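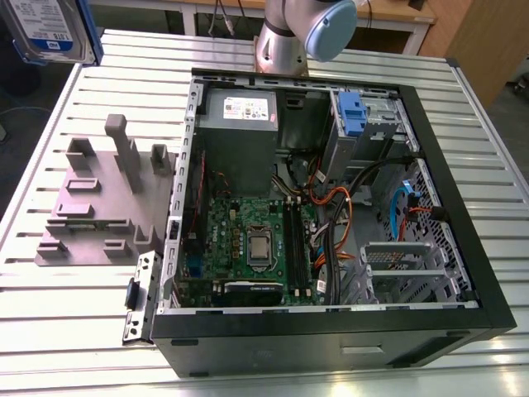 티켓 제목: Prellis 동기화 후 재고 수량 불일치 (재오픈)

세 번째로 다시 엽니다. Clurkadell 창고의 품목 2,000건 중 162건이 Prellis 쪽 수량과 맞지 않습니다. 지난 답변에서는 "로컬 하드웨어 문제 가능성"이라며 본체 점검을 권하셨는데, 솔직히 납득이 안 갑니다. 그래도 시키는 대로 옆판을 열고 눕혀서 파워서플라이, 녹색 메인보드, 그래픽카드까지 들여다봤습니다. CPU도 소켓에 고정된 채 그대로 있고요. 애초에 수량이 틀리는 품목이 매번 같은데 부품 탓이라는 게 말이 되는지 모르겠습니다.

환경
서버 쪽 모듈: Petar 커넥터, 10월 배포판
동기화 주기: 매일 02:00
영향 범위: 묶음 단위로 입고되는 품목만

기록
09:10 수동 동기화 실행. 완료 메시지 정상, 오류 로그 없음. "정상"이라고 뜨는 건 이제 안 믿습니다.
09:25 불일치 목록 다시 추출. 162건 그대로.
09:40 캐시 삭제 후 재실행. 변화 없음. 지원팀 문서에서는 이걸로 대부분 해결된다고 하는데 우리 쪽에서는 한 번도 된 적이 없습니다.
10:15 다른 PC에서 같은 계정으로 실행. 같은 품목, 같은 수량 차이. 하드웨어설은 여기서 접겠습니다.
11:05 품목 코드 715 하나만 골라서 확인. 창고 실물 96개, 로컬 DB 96개, Prellis 화면에는 8개.

96개가 8개로 보인다면 12개들이 상자 기준으로 환산된 값 아닌가요? 나머지도 몇 건 대조해 보니 전부 상자 수로 들어가 있습니다.

답변 (Tiongson 지원팀, Noelia Pastor)
상세 기록 감사합니다. 커넥터 설정의 "기본 단위" 항목이 업데이트 과정에서 "입고 단위"로 바뀌었을 수 있습니다. 설정 > 매핑 > 단위에서 "낱개"로 변경하신 뒤 전체 동기화를 부탁드립니다.

13:30 확인해 보니 정말 "입고 단위"로 되어 있습니다. 이 메뉴는 관리자만 들어갈 수 있고 저희는 건드린 적이 없습니다. 변경 이력에도 사용자 이름이 빈칸입니다.
13:45 "낱개"로 변경, 전체 동기화 시작.
14:20 완료. 불일치 0건. 코드 715도 96으로 표시됩니다.

일단 숫자는 맞습니다. 다만 02:00 자동 동기화를 한 번 거치기 전에는 해결로 처리하지 말아 주세요. 지난번에도 낮에는 맞았다가 다음 날 아침에 되돌아갔습니다. 그리고 다음 두 가지는 답을 받고 싶습니다.

업데이트가 관리자 설정을 덮어쓴 게 맞는지, 맞다면 배포 노트에 왜 없는지.
다음 배포 때 같은 항목이 또 바뀌지 않는다는 근거가 있는지.

"개발팀에 전달했습니다"는 지난 두 번의 답변에서 이미 받았습니다.

상태: 고객 확인 대기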